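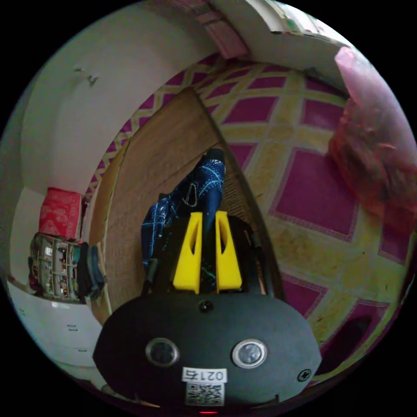 Yellow fingers, label 0217.

2023-09-01

Spent most of today on the hill-station trip planner, and I'm happier with it than I was in June! Main job was the Rollard walk, the old porters' path up to the villas. My elevation numbers were a mess. The survey sheet puts the trailhead at 300 m and the top guesthouse at 1127, but my route file had the whole climb finishing at 900 (I'd clipped the last leg when I merged the tracks, dumb mistake). Fixed now, and the walking time went up by nearly an hour, so the afternoon bus back to Drivside is out for anyone who stops for lunch.

Evaristo Contreras wants the Tanabe teahouse as the halfway stop. I like it too -- great porch, good noodles -- but it sits at around 800 m, so it's well past halfway and people will be starving by then.

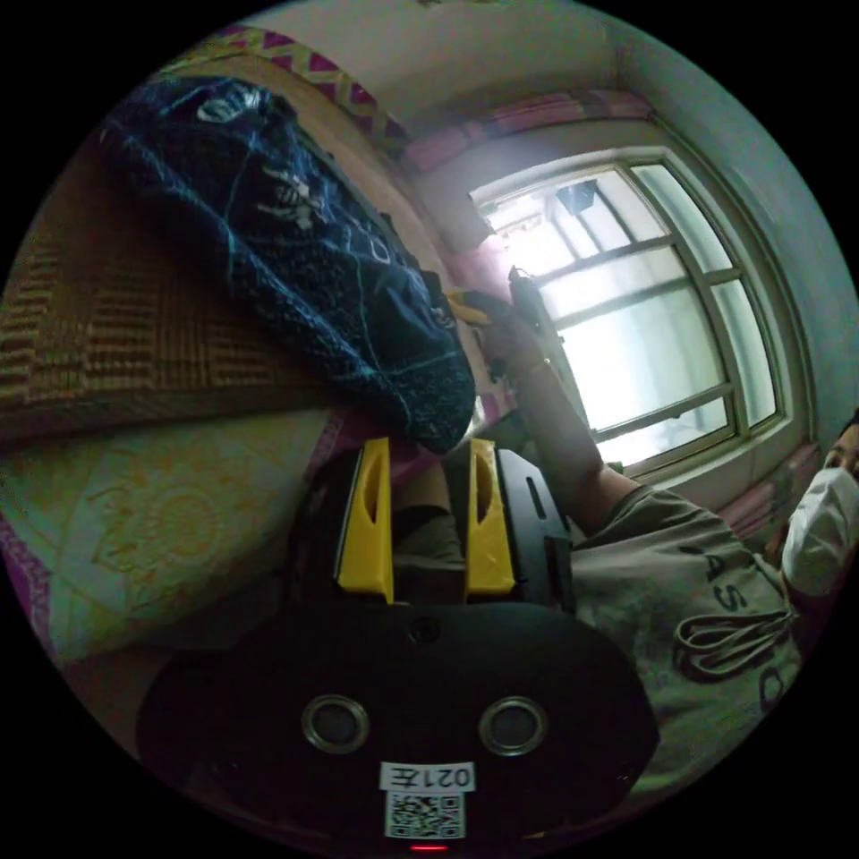 So I put a snack break in at the spring and left the teahouse as the long stop. Evaristo, shout if you hate that.

Still to sort out: the Rirkeo guesthouse hasn't told me if they're open through the foggy months, and two of the villa descriptions are copied from each other (my fault again). Map tiles for the north ridge load fine now. Tomorrow I redo the bus table, starting with the early departures.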